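Chain of spheres gets shoved around by the gripper in sim – planner, contacts, or my camera?

Banness forum > Simulation and planning

ollie_k
Posted Jan 10, 2024

Wrist view from my sim, grey bead chain on the copper-coloured disc, gripper at the bottom:
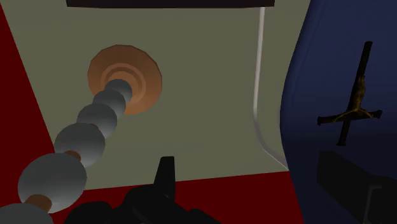
What I'm trying to do

Get the gripper to close on one of the brown links between the spheres and pull. The panel, the disc and the chain are all one asset from the Omville pack, and I threw in a pile of other junk so the perception side has something to chew on. I'm running Ollura for planning with a depth-only segmenter in front of it.

What happens: the planner says the path is clear, the arm heads off, and the finger clips a sphere on the way in. Out of 80 runs I got 35 clean approaches. The rest nudge the chain and then the grasp pose is stale and it closes on air. I've been at this since before the holidays and I'm going a bit squirrelly.

Things I've tried: smaller steps, bigger collision padding (then it can't find a path at all), turning the blue cloth off. The cloth made no difference.

mapleservo
What is the planner using for the collision shape of the chain? If you took the pack defaults it's a single convex hull for the lot, or else nothing. Check the asset file before you touch anything else.

ollie_k
Default, so whatever that is. I'll look tonight.

g_cinar
Gülizar here, I look after the Dağdelen segmenter that a few people on here use. I'd bet on perception before collision shapes. The nearest spheres are huge in that view and one of them is half out of the picture. A depth segmenter that wants a closed outline will quite happily drop a blob like that, and then the planner never hears about it. Can you dump the mask for the same instant and post what labels you get along the bottom edge?

mapleservo
Disagree, sorry. If he's planning from the asset poses, the mask doesn't matter at all. Ollie, which is it? Does the planner's world come from the sim state or from the camera?

ollie_k
Bit of both?? Panel and walls come from sim state. Anything labelled "movable" comes from the camera. I know, I know.

mapleservo
Ah. Okay, then Gülizar might have it. I still don't like the hull though.

nurhan_kozan
I had nearly the same grief last June with a hanging cord. In my case the gripper itself was the problem. The self-filter removes the fingers from the depth image with a margin, and my margin was so fat it ate the end of the cord along with them. In your view the last sphere is right beside the left part of the gripper, so I'd look there first. I took the margin way down and the missing piece came back – didn't touch the planner.

ollie_k
Oh that's a good one. My self-filter margin is whatever came in the box. Dumping masks now, gimme a bit.

ollie_k
OK, results. Labels on the chain: five. The one in the bottom corner is gone completely, so Nurhan and Gülizar can fight over the credit. With the self-filter margin at zero it comes back, but now I also get bits of my own finger labelled as movable and the planner refuses to start because it reckons it's already in collision. Lol.

g_cinar
Don't go to zero. Render the gripper mask from the joint state and subtract that exactly, you're in sim so you get it for free. The margin is only there for bad calibration.

tin_kettle
Unpopular opinion, but why plan around the chain at all? It's a chain, it moves. Let it bump, re-detect the link every few steps and servo the last bit. I gave up on perfect approach paths for anything floppy years ago and my cycle times got better.

mapleservo
Fine for a demo. The minute he wants to run it on hardware he'll be whacking a real chain into a real panel.

tin_kettle
Gently whacking! With a force limit! People do it all the time.

nurhan_kozan
I'm somewhere in the middle. I'd fix the mask first, then servo the end. Otherwise you're re-detecting with the same hole in your depth and it'll still miss.

ollie_k
Exact gripper mask is in. All the spheres are labelled and it isn't flagging its own finger any more. And mapleservo, you were right too, the default was one big hull over the whole chain for anything coming from sim state, so I've swapped it for one sphere each. Kicked off a batch of 354 overnight with no servoing, so at least I have a baseline before I try tin_kettle's way. Will post the numbers and the config in the morning.

mapleservo
Post the seeds as well please, I want to run the same ones with the padding turned up.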